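Category: Course Materials > Home and Workplace Organization

Handout 4: The Bench by the Door

Trascombe Evening Course, Unit 2. Please bring this sheet to the next two meetings.

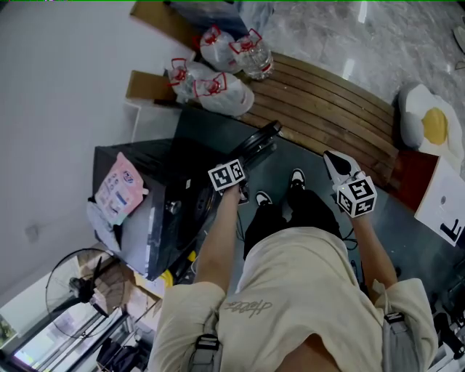 In the last handout we spoke about closets. A closet has a door, and what is inside can wait. A bench has no door. It is made for sitting, but in most homes and small offices it becomes a shelf after a few weeks, and then people stand up to put on their shoes.

1. Three kinds of things on a bench

I ask you to use these words in your homework, so that we all understand each other.

Resting things belong to the bench. A cushion is the clear case, for example the one shaped like a fried egg, white with a yellow yolk. It is funny and takes a seat's width, but you can sit with it, so it stays.

Passing things are on the way to another place. Plastic bags, packages and papers are in this group. A package with a white bag lying over it is difficult, as the bag hides what is printed on it. Take the bag away first, then decide about the package.

Stock is what we keep in quantity. Big water jugs are stock. Four clear jugs with red-and-white handles and caps make two pairs, and pairs are easy to move, one jug in each hand.

2. Where to put the water

Water is heavy. In the Danddale exercise we worked with 37 pounds in two jugs, and most of you felt it in the shoulder when lifting from the floor. For this reason I do not say that jugs must always go down. A full jug may stand at seat height if the bench is strong, near the end where the support is. A slatted seat, and more so a curved one, does not give a flat base everywhere. Push the jug a little with one finger. If it moves from side to side, choose another place.

Empty jugs go to a different place than full ones. Do not mix them.

3. The floor near the bench

A pedestal fan needs free space before its guard. If the guard faces upward, do not use it as a tray. Polished marble tile shows every small thing that falls, and this helps us: look at the floor from the bench toward the far side and pick up what you see. A dark mat hides small things, so lift it and look under it also.

4. Homework

Choose one bench, or a low wall or a chest if you have no bench. Write the three words on a paper and put each thing under one word. If a thing goes under no word, write it on the back. Move the passing things the same day. Leave the stock until you have measured the place for it.

The reading is the Mwakyusa booklet, the part about entrances only. Homework is due 30/07/2022, on paper or by e-mail.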